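Wer legt fest, was „sauber abgelegt“ heißt? Regeln für simulierte Greifversuche
Projektbericht, Wahlpflichtmodul Robotik und Normung, Abgabe im Oktober

Warum ich mir ausgerechnet Regeln ausgesucht habe

Die meisten in meinem Kurs wollten etwas trainieren oder programmieren. Ich hatte mir das auch vorgenommen, bin dann aber schon in der ersten Woche an etwas viel Langweiligerem hängen geblieben: Zwei Leute schauen sich denselben Versuch an, und die eine schreibt „bestanden“, der andere „abgebrochen“. Das ist mir mit einer Kommilitonin gleich am ersten Mittwoch passiert (wir haben uns fast gestritten). Also wurde daraus mein Thema. Ich habe für unsere Simulationsumgebung Bultside einen kleinen Leitfaden geschrieben, wie man Versuche mit Arm und Zweifingergreifer vorbereitet, durchführt und bewertet.

Der Leitfaden heißt intern Kokov, fragt bitte nicht. Er ist keine Norm und will auch keine sein. Ich habe mir aber von echten Sicherheitsnormen abgeschaut, wie man so etwas formuliert: „muss“ nur dort, wo man es auch prüfen kann, „sollte“ für den Rest. Klingt banal, hat mich aber bestimmt drei Nachmittage gekostet.

Ausgangslage

In Bultside liegen die Versuche als Aufzeichnungen in einem Ordner namens Eren. Als ich anfing, waren das über 700 Durchläufe, und bei den Bewertungen stand alles Mögliche: Häkchen, „ok“, „fast ok“, einmal nur ein Fragezeichen. Ich habe mir daraus 300 Durchläufe vorgenommen und die Kommentare gelesen, bis ich ein Gefühl dafür hatte, worüber gestritten wird. Fast immer ging es um die letzten Zentimeter, also um die Frage, was zwischen Greifer und Gegenstand gerade los ist. 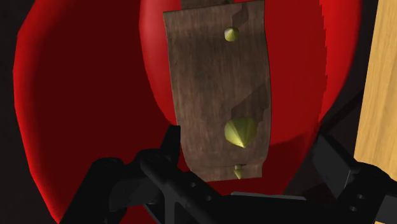
Abb. 1: Nahsicht von oben auf Greifer, rote Schale und braunes Teil mit gelbgrünen Spitzen

An solchen Nahsichten habe ich gemerkt, wie wenig man manchmal beurteilen kann. Auf dem roten Teil ist die Schattenkante treppenförmig, und der dunkle Bereich innen am Rand zeigt kaum Details. Ob eine Fingerspitze etwas berührt oder nur knapp daneben steht, will ich aus so einer Ansicht allein nicht mehr entscheiden. Früher hätte ich einfach geraten — und genau das soll die erste Regel verhindern.

Regel 1: Nie aus einer Ansicht bewerten

Eine Bewertung muss sich auf mindestens zwei Ansichten stützen, davon eine, auf der Arm und Ablageort zusammen zu sehen sind. Wer nur die Nahsicht hat, trägt „nicht bewertbar“ ein. Das war am Anfang ziemlich unbeliebt, weil dadurch plötzlich ganz viele Durchläufe keine Bewertung mehr hatten. Mir ist eine Lücke in der Tabelle trotzdem lieber als ein geratenes Häkchen.

Dazu gehört auch, dass „darauf“ und „darüber“ getrennte Einträge sind. In der Seitenansicht sitzt das kleine gelbgrüne Teil unter den Fingerspitzen auf oder knapp über dem braunen Ding hinter der Stuhllehne, und mehr gibt das Einzelbild eben nicht her. Dann steht im Protokoll „Lage unklar“, und man schaut sich die Nachbarbilder an. Den Eintrag habe ich erst im zweiten Entwurf ergänzt, vorher mussten sich alle für eins von beiden entscheiden.

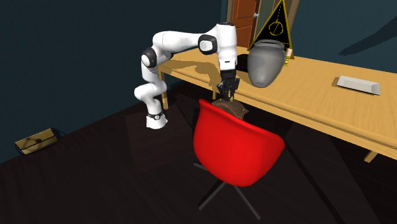

Regel 2: Alles im Arbeitsbereich gehört ins Protokoll

Hier war ich selbst am schlampigsten. Ich hatte zuerst nur notiert, was bewegt werden soll, und den Rest als Deko behandelt. Aber eine große graue Vase dicht an der vorderen Tischkante, gleich neben dem Handgelenk des Arms, ist für die Bahnplanung alles andere als Deko! Der Leitfaden verlangt deshalb eine Liste der Gegenstände in Reichweite, und zwar vor dem Start. Was weiter weg steht, sollte erwähnt werden, muss aber nicht.

Auch die Benennung habe ich geregelt. Wenn man nicht sicher ist, was ein Ding darstellen soll, schreibt man Farbe und Form hin und lässt den Namen weg. Das braune Teil am roten Stuhl hieß in den alten Kommentaren mal Tasche, mal Helm, mal Leder. Seit es überall „braunes Teil“ heißt, findet die Suche es wenigstens wieder. Schön ist das nicht, praktisch schon.

Regel 3: Der offene Greifer ist ein eigener Zustand

Mein Lieblingspunkt, weil er so unscheinbar ist. Im alten Schema gab es „greift“ und „fertig“. Ein Greifer, der offen über dem Raum hängt und nichts hält, wurde meistens als „fertig“ eingetragen. Dabei kann er genauso gut noch gar nicht zugegriffen haben. Jetzt gibt es den Zustand „offen, leer“, und ob der Versuch damit beendet ist, muss aus der Zeitleiste kommen. Als Übungsbild nehme ich gern die Ansicht über den Tisch, mit dem Greifer vor dem gelben Sofa: Was der Zustand ist, sieht man sofort, was er bedeutet, steht da nirgends.
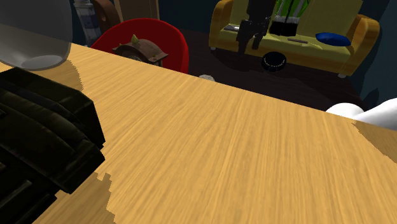 Probelauf mit dem Kurs

Für den Test haben 28 Durchläufe gereicht, mehr hätte ich vor der Abgabe nicht geschafft. Jeder wurde von zwei Leuten getrennt bewertet, erst nach dem alten Schema und eine Woche später nach Kokov. Mit dem Leitfaden stimmten die Bewertungen bei 19 überein. Beim alten Schema habe ich leider keine brauchbare Zahl, weil zu viele freie Kommentare dabei waren, die man so oder so lesen kann. Das würde ich beim nächsten Mal anders planen und die Felder vorher festlegen.

Was noch offen ist

Mit den Schatten bin ich nicht fertig geworden. Die gezackten Ränder auf der Tischplatte stören beim Schätzen von Abständen, und ich weiß nicht, ob man dafür eine Regel braucht oder einfach bessere Einstellungen beim Rendern. Außerdem fehlt ein Abschnitt zu abgebrochenen Versuchen — bisher steht dort nur eine Überschrift. Die Gruppe, die im nächsten Semester mit der Umgebung Skostetcombe arbeitet, will den Leitfaden übernehmen und dort anfangen. Die Vorlage für das Protokoll liegt zusammen mit den 28 Testbewertungen im Kursordner.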